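Do I Really Need a Trash Subscription Box? And Other Questions About Scented Bin Liners
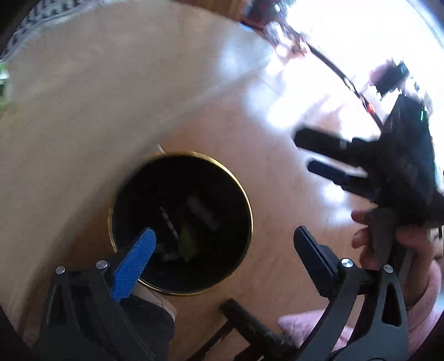

A round black bin with a gold-colored rim on a wooden floor.

We get a lot of mail about scented and "odor-lock" liners, mostly from people who have just seen an ad. These are our answers. We don't sell liners.

Do scented liners get rid of smells?
No. They add a second smell. If you like lavender over old onion, go ahead. Taking the bag out sooner costs nothing.

What about the Postus odor-lock range?
The box says it "neutralizes at the source." We wrote in April to ask what that means and got a coupon back. Draw your own conclusions.

Is the Rasalero subscription a good deal?
Do the math before you sign up. You get 50 liners for $22, which is 44 cents a bag. Plain bags at our grocery store are a good deal less. Shipping is called free, but you can't buy the liners without it.

Can I cancel?
Yes, by phone, and the line closes at noon on Friday. One reader was billed twice more after she called. Keep a note of when you rang and check your card statement.

Are "plant-based" bags compostable?
Not always. Plant-based tells you what went in, and compostable is a claim about how it breaks down. Many bags sold as compostable need an industrial site, so ask your city whether it takes them.

Do I need a liner in a small bedroom or office bin?
For paper and dry odds and ends, probably not. Empty it into the kitchen trash and wipe it out now and then.

What size should I buy?
Ignore "fits most." Measure around the rim, halve that number, and look for a bag at least that wide when flat. Add the depth of the bin plus half its width for the length, and a little extra to fold over.

Does baking soda work?
A bit, on some smells. It won't rescue a bag with chicken skin in it.

Will you review the Sternavden sensor bin?
When someone can explain to us what was wrong with a lid.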